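Getting two offices and a store room refitted while we stay open — what order, and do I need to tell the building department?

Posted by furkel_desk

Hi all, first time posting, long time reader. We're a small tutoring center on the ground floor of an old bank building and we finally have the landlord's okay to fix the place up. The list is: new ceiling tiles and lights in the two back offices, take out one wall between the office and the store room, a wider door for the restroom hall, and fresh network cabling all over, because what's in there now is a mess of old phone wire and extension cords.

We only really have July when the kids are mostly gone, and even then we run a summer math group with 12 students every morning until noon. So I can't just hand over the keys and come back in four weeks (I wish!). I've had one contractor come by, Kassab, and he was very nice but he wants the whole floor empty. A second outfit, Drinden, said they'd work afternoons and evenings but their price is a good bit higher.
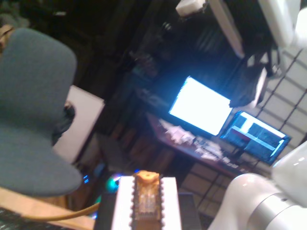 My landlord says the wall is "just drywall" and we can knock it out without asking anybody. My sister-in-law, who once did a kitchen, says absolutely not, you need a permit for any wall in a business. I don't know who to believe and I don't want to get shut down in September with parents lined up outside. Also, does cabling go in before or after the ceiling? Drinden put it last on their sheet and that seems backwards to me, but what do I know.

Sorry this got long. Any help is great, even if it's just "you're doing it wrong."

Séverine Gautier

You're not doing it wrong, but please don't let anyone touch that wall yet. I run the office side of a small private school and we did a refit much like yours two summers ago, so I'll tell you how it went for us.

Call your city or county building department and describe the wall, the door and the lights, all three. It took me one phone call and then a visit to the counter. In our town, taking out a wall in a business space needed a permit even though it wasn't holding anything up — they cared about the way out in a fire and where the exit signs would end up. The wider door got looked at too, for wheelchair access. Yours may be easier or stricter, so ask them and get the answer in an email. Your landlord may well be right that it's only drywall, but that's a separate thing from whether you need paperwork.

On timing, apply now. Our permit took 7 weeks and I had figured on 2, and I lost a lot of sleep over that. Ask also when the inspector has to come, since ours had to see the inside of the new framing before it got covered, and we sat around waiting with the studs bare.

And you're right about the cabling! Cable gets pulled while the ceiling is open. Then the tiles go in, and the wall plates and the testing come at the end. It could be that Drinden's sheet only lists that final part, the plates and testing, so ask before you get mad at them. Our order was demolition, framing, electric and cable, inspection, drywall, paint, ceiling tiles, then floors, then plates.
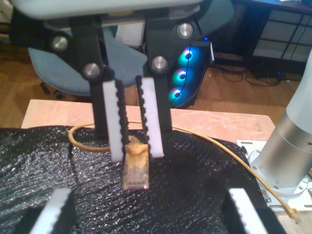
Yellow network connector, close up.

One more thing, have them label both ends of every cable and leave you a drawing. Ours didn't and I spent a whole afternoon with my head in a closet, plugging and unplugging while a coworker yelled from down the hall.

As for staying open, I'd pay extra for the afternoon crew if the budget can stand it. Get it in the contract that the hallway is swept and clear by a set time each morning (we said 7:30) and that the dusty work is sealed off with plastic. Ask what happens if it isn't. We held back a bit of the last payment until the punch list was done and it helped a lot.

drivix

just do the wall on a weekend lol. my uncle has a shop and never pulled a permit for anything in his life

oldbankbldg

Please ignore the post above mine. If the inspector comes in for the lights and sees a missing wall, you're going to have a bad day, and your insurance may have something to say as well.

I agree with Séverine on nearly all of it. The only thing I'd add is that in an old building you should ask about asbestos before anybody touches ceiling tiles or old floor glue. We had a test done and it came back fine, but the lab took a while and the contractor wouldn't start without it. Check your lease too. Mine said all changes had to be approved in writing, and a friendly okay in the parking lot wouldn't have counted.

Oh, and about 40 percent of our delays were the doors. Order that restroom hall door the minute you have the size.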